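Tips for recording pick-and-place demos at the Prenden bench. Read them before your first shift. Most of the episodes we throw out go wrong in one of the ways listed here.

## Before you start

- Pull the cloth flat and tape the corners under the table edge. Small wrinkles are fine, but a fold tall enough to catch a fingertip is not.
- Run the wrist through its full turn once, slowly, and watch the cable loop. If it snags, re-tie it before you record anything.
- Keep the keyboard well behind the arm.
- Wipe the gripper fingers with a dry rag. Lint builds up fast with tissue packets.
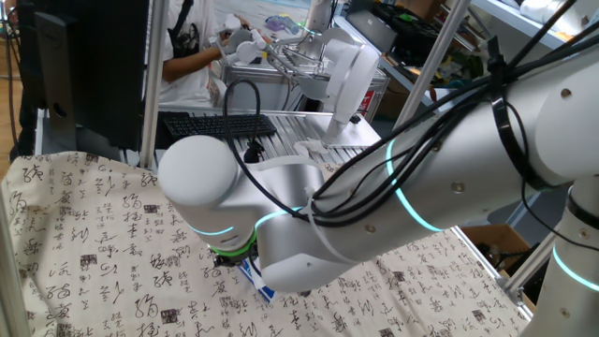 *Gripper down over the calligraphy cloth, cables tied along the upper link.*

## Soft packets

Pocket tissues are harder than boxes. They squash, and the wrapper is slick. Close the fingers slowly and stop when the packet quits sliding. If you squeeze until it folds, the system learns to squeeze until it folds.

Grip near one end and keep the packet upright on the lift. A slight lean is all right. Leave a loose tissue as it is, as long as it stays clear of the fingers. We want some untidy packets in the set.

Check the wrist view before you save. You should be able to see both fingers and the packet between them.

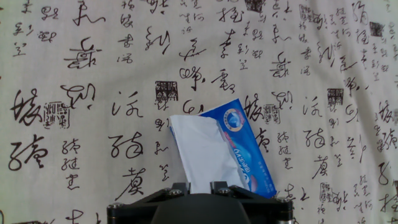 ## Keeping and tossing

We recorded 1,243 episodes in November and kept 1,119. A missed first grab followed by a clean second one is a keeper. Toss anything where you bumped the table or reached in by hand.

Start each episode from a different spot on the cloth. Take a break after 17 in a row, or your starts will all drift to the same place.

Log tossed episodes on the Stadach sheet with a one-word reason. Questions go to Xolani Shabalala, at the bench on Tuesday.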